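Projektbericht Praxismodul, Arash Fallahi
Betrieb: Firma Esfahani, Abteilung Bargeldbearbeitung, Standort Cunberg
Abgabe: Januar

Vorab: Ich schreibe den Bericht so, wie ich auch erzählen würde. Meine Betreuerin meinte, das sei in Ordnung, solange die Zahlen stimmen. Also los!

## Worum es ging

Esfahani bekommt Geldscheine von kleinen Läden, Vereinen und Museumskassen, und zwar vor allem die, die kein Zählautomat mehr haben will: geknickt, eingerissen, mit Tesa geklebt. Früher haben drei Leute das komplett von Hand gemacht, also auffalten, prüfen, einsortieren, eintragen. Seit letztem Jahr gibt es dafür den Rison, so heißt hier das System aus Roboterarm und Sortierkasten. Die Software dazu heißt Bruromgate, und über die werde ich mich weiter unten noch beschweren.

Meine Frage war eigentlich ganz simpel: Was machen die Leute jetzt anders als vorher, und wie finden sie das? Ich war sechs Wochen dort, habe zugeschaut, mitgeschrieben und auch selbst am Tisch gesessen (dazu gleich mehr, das war lehrreich und ein bisschen peinlich).

## Was ich gemacht habe

In den ersten zwei Wochen habe ich vor allem Striche gemacht. Jedes Mal, wenn jemand in den Ablauf des Roboters eingreifen musste, kam ein Strich auf meinen Zettel, mit Uhrzeit und Grund. Am Ende waren es 217 Eingriffe bei 3.221 bearbeiteten Scheinen. Davon gingen 162 auf Scheine zurück, die schief im Fach steckten oder zusammenklebten. Der Rest war bunt gemischt: Software hängt, Kabel im Weg, Fach voll, einmal hat jemand den Kasten falsch herum hingestellt (das war ich).

Danach habe ich mit allen aus der Schicht gesprochen, meistens beim Kaffee. Einen Fragebogen hatte ich auch vorbereitet, den hat aber keiner gern ausgefüllt, und die Antworten waren so knapp, dass ich sie hier weglasse. Die Gespräche haben viel mehr gebracht.

## Was sich für die Leute geändert hat

Das Erste, was alle erzählt haben: Es tut weniger weh. Wer den ganzen Tag Scheine auffaltet, hat abends Daumen wie Schmirgelpapier, und die Handgelenke machen irgendwann auch nicht mehr mit. Das ist jetzt deutlich besser.

Das Zweite kam meistens erst beim zweiten Kaffee. Früher saßen die drei nebeneinander und haben sich beim Sortieren unterhalten. Jetzt sitzt eine Person am Tisch beim Arm, eine macht die Eingänge und eine die Reklamationen, alle in verschiedenen Ecken. Eine Kollegin hat mir gesagt, sie wisse inzwischen mehr über den Roboter als über ihre Kollegen. Das habe ich mir sofort aufgeschrieben, weil es in keinem der Texte vorkam, die ich vorher gelesen hatte.

Und drittens das Warten. Die Arbeit am Tisch besteht jetzt zum großen Teil daraus, aufmerksam zu sein und nichts zu tun. Klingt gemütlich, ist aber anstrengend! Ich habe an einem Freitag selbst eine halbe Schicht übernommen und nach 37 Minuten zum ersten Mal gemerkt, dass ich gar nicht mehr hinschaue. Prompt habe ich einen Schein übersehen, der quer lag.

Was ich auch unterschätzt hatte: Man weiß nicht, wohin mit den Händen. In den Kasten greifen soll man nicht, solange der Arm darüber arbeitet, und dauernd auf der Tastatur herumtippen bringt auch nichts. Also faltet man sie irgendwann vor dem Bauch, mit dem Laptop vor sich, und schaut zu, wie der Greifer mit dem schwarzen Handgerät über die Fächer geht.

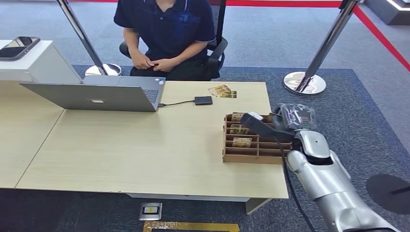 ## Ärger mit Bruromgate

Die Software meldet Fehler nur mit einer Nummer. Was die Nummer bedeutet, steht in einer Liste, und die Liste liegt als PDF in einem Ordner, den man erst mal finden muss. Die Stammleute kennen die wichtigsten Nummern auswendig, Neue sind aufgeschmissen. Ich habe die häufigsten auf eine Karteikarte geschrieben, und die wird jetzt wirklich benutzt, darauf bin ich ein kleines bisschen stolz.

Blöd ist auch, dass ein Eingriff im Protokoll als »Störung durch Bediener« auftaucht. Der Mensch behebt das Problem und steht danach als Ursache da! Darüber haben sich alle geärgert, mit denen ich gesprochen habe. Die Schichtleitung will den Text ändern lassen, bis zum Ende meines Praktikums war das noch nicht passiert.

## Vorschläge

- Plätze jede Stunde tauschen, damit niemand den ganzen Vormittag nur zuschaut.
- Die Eingangsstelle wieder in Hörweite vom Tisch aufbauen. Platz wäre da, ich habe nachgemessen.
- Fehlertexte im Klartext und »Eingriff« statt »Störung durch Bediener«.
- Stark geklebte Scheine vorher aussortieren und gleich von Hand machen.

Den letzten Punkt haben wir noch an zwei Tagen ausprobiert. Der Ablauf kam mir ruhiger vor, aber für eine Auswertung sind zwei Tage zu wenig. Meine Strichlisten liegen im Anhang, die Gesprächsnotizen gebe ich auf Wunsch der Kollegen nur der Betreuerin.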